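Furkville: Häufige Fragen zu Version 4
Zusammengestellt von Ottilie Prantl, Studio Detis
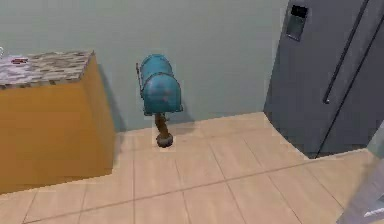 Blauer Briefkasten auf Küchenfliesen

Wann erscheint das Update?
Im Januar. In welchem Januar, werden wir im Forum regelmäßig gefragt. Im kommenden.

Was kostet es?
Wer Furkville besitzt, zahlt nichts. Wer es nicht besitzt, zahlt den normalen Preis und bekommt Version 4 gleich mit. Eine Deluxe-Ausgabe mit goldenem Gartenzwerg gibt es nicht, auch wenn Dirk Vogler aus dem Vertrieb sie in jeder Sitzung wieder vorschlägt.

Werden meine alten Spielstände übernommen?
Ja, ab Version 2. Beim ersten Laden wird der Spielstand umgewandelt, was bei großen Dörfern ein paar Minuten dauern kann. Bitte in dieser Zeit das Spiel nicht beenden. Wir wissen, dass ihr es trotzdem tut, deshalb legt das Spiel vorher eine Sicherungskopie an.

Wie viele Leute können zusammen spielen?
Bis zu 6, bisher waren es 4. Alle brauchen dieselbe Version. Wer dem Dorf beitritt, darf zunächst nur gießen und grüßen, Baurechte vergibt der Gastgeber – eine Regel, die wir nach dem ersten öffentlichen Test eingeführt haben, als vom Rathaus nur noch die Treppe stand.

Wer macht die Musik?
Iresha Jayasinghe hat 22 neue Stücke geschrieben. Das Thema vom Fischmarkt ist noch dabei, lässt sich jetzt aber in den Audio-Optionen einzeln abschalten. Für Streams sind alle Stücke freigegeben.

Was ist Skorotska?
Die neue Insel im Norden. Die Fähre fährt, sobald der Steg repariert ist. Dort gibt es zwei neue Berufe, viel Nebel und den Händler Petersen, der faule Rüben zum vollen Preis ankauft. Das ist kein Bug. Er ist so.

Mein Dorf hat 3490 Gegenstände und ruckelt. Was tun?
In den Grafikoptionen die Sichtweite für Kleinteile senken. Remo Ruchti, der bei uns die Technik betreut, empfiehlt außerdem, weniger Laternen aufzustellen. Er empfiehlt das grundsätzlich jedem.

Kann ich Mods weiterverwenden?
Reine Textur-Mods laufen meist ohne Anpassung. Alles, was in die Spiellogik eingreift, muss vom jeweiligen Autor aktualisiert werden. Vor dem Update also am besten alle Mods deaktivieren und danach einzeln wieder einschalten.

Wo melde ich Fehler?
Im Hauptmenü unter »Hilfe«. Plattform und Spielstand bitte mitschicken. »Geht nicht« nehmen wir auch entgegen, die Bearbeitung dauert dann entsprechend länger.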